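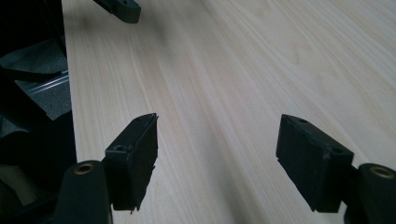 Unfinished-looking wood table: what can I put on it before I use it for packing?

Asked by Fikri Nasution

I use the table in our spare room for packing small parcels to my relatives, and I would like to protect the top. I do not know which wood it is. The colour is pale, between cream and beige, with fine straight grain and some soft wavy figure in one part, and to me the surface looks unfinished. I am afraid that tape glue or ink from the printed boxes will go into the wood. I would like to keep the light colour. Which finish would you recommend, and how many coats?

Most of what I pack is paperboard boxes in plastic film, like this one.

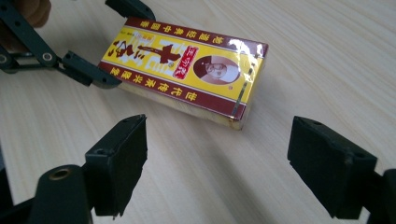
Yellow and maroon box, still in its clear wrap.

The film is no problem, I think. It is more the tape I worry about.

2 answers

Endang Sembiring
First put one drop of water in a corner. If it soaks in and goes dark, the wood is bare. If it stays as a bead, there is already some finish and you should find out what it is. For bare wood I would use a water-based clear coat in matte, two coats, with a light sanding between them. Oil-based varnish will make the colour more yellow over time. Sand along the grain only. I did mine in May and left it 24 hours between coats, but please read your own tin, they are different. Do not pack on it in the first week, cardboard can stick to a new finish.

Slamet Entili
just get a cutting mat from Domodside and leave the wood alone. mine is 2 years old and no tape marks

Comment from Fikri Nasution
Thank you both. I will try the drop of water this evening. Slamet, does the mat leave a darker colour of wood underneath it?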